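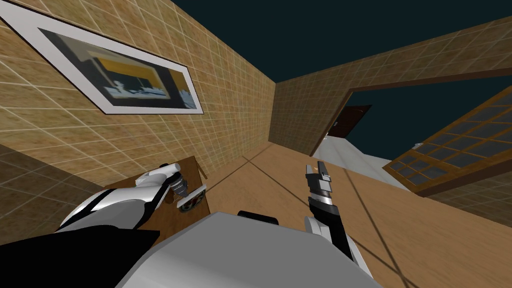
Soudabeh Zamani wrote to ask whether the Kerach pack was worth paying for when there are free sim scenes all over the place, and whether the two-arm episodes were any good or just padding. Fair questions! I've been using it long enough to have opinions, so I turned my reply into this README.

Catalog > Simulation Packs > Kerach Tabletop > README

Print this page | E-mail this page

Last updated: March 3, 2022

# Kerach Tabletop (two-arm edition)

Short version: yes, I'd buy it again, mostly for the rooms. A lot of packs give you a table floating in a gray void, and then your policy falls apart the first time it sees a doorway. Kerach puts its 2 arms in a furnished room with tiled walls, a wooden floor and a picture hanging up, and you get views from the robot's own cameras. Some of those are tilted at pretty wild angles (I kept them all, my training runs seem fine with it).

## What you get

- 189 episodes, all simulated
- 60 object models, each with its own collision mesh
- 3 lighting setups per room
- a loader script called Munro that works out of the box – well, almost, see below

The objects are the other thing I like. They're everyday stuff with fussy shapes and busy surfaces, which is what I wanted for grasp work. Plain cubes are fine for a first afternoon and then you've learned all you're going to learn from them.

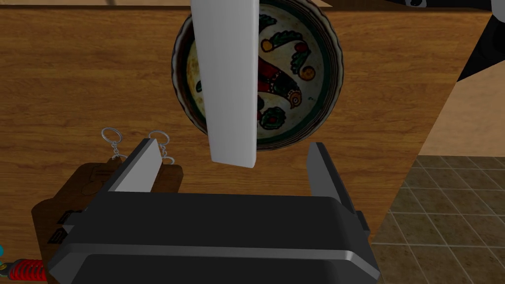
Wrist views are stored apart from the body views, so you can download only the half you need. I train on wrist views alone for picking and add the rest when both arms have to share a table. If you're short on disk space, start there.

## Things that bugged me

Munro wants its config file in the same folder as the episodes and gives you a totally useless error if it isn't. Move the file and it goes away.

Painted dishes are hard on my segmentation model. It likes to chop one bowl into several pieces wherever the pattern changes color. I wouldn't blame the pack for that, but plan on some cleanup if you use color-based masks.

Gripper contact is a bit too forgiving. I turned friction down before trying anything on the real arm and got much less silly results.

## Kerach or Gretar?

I had Gretar before this. It loads faster and the docs are nicer, but it's one arm only and the rooms all look alike to me. If you only ever pick with one arm, save your money and stay with Gretar.

## License and help

One license covers one lab. Drasley handles sales and support, and they answered both of my e-mails. They told me a drawer set is planned for August – I'll add notes to this file once I've tried it.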